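Podthorpe gets its bracket, and I'm already nervous

So the league finally put out the playoff pairings last night, and I've been refreshing the page like there might be a different answer. There isn't! Podthorpe is the sixth seed, we open on the road at Wedon, and if we somehow get past them it's probably the winner of Brovum's side of the bracket.

For those of you who checked out in November (I get it, we'd lost four straight), a lot has changed. Cornel Vasiliu moved Stela Chiriac to the point and let her run, and the offense woke up. She dropped 38 at home against Brovum, and I was hoarse for two days. The defense still leaks in the corners, and Wedon shoots the corner three better than anyone in the conference, so you can see where my stomachache is coming from.

I caught Coach Vasiliu after practice and asked if he was worried about the trip. "We've won there once already," he said. "They remember it and so do we." That first one ended 67-64, with Wedon missing a decent look at the buzzer, and I'd be happy with exactly that score again.

Kathleen Duggan practiced in full on her bad ankle, by the way. She told me she's good for 40 minutes if they need them. I doubt she'll get that many, but even half would help a lot on the boards, where we got pushed around most of January.

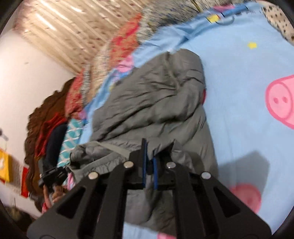 Tickets and getting there

Wedon's gym holds 993 and they've set aside one section behind the visiting bench for us. Those seats go on sale at the Podthorpe box office at 9 a.m. tomorrow, four to a customer. Students get in free with ID, but you still have to pick up a ticket.

Gilberto Cuadros is putting together a fan bus again. It leaves the north lot at 4:30 p.m. and comes straight back after the game, win or lose. Email him through the boosters page if you want a seat, and please do it before you buy your ticket so he can get a head count.

Tip-off is at 7. I'll have updates at halftime and a full write-up later that night, assuming the press table Wi-Fi holds up better than it did last time.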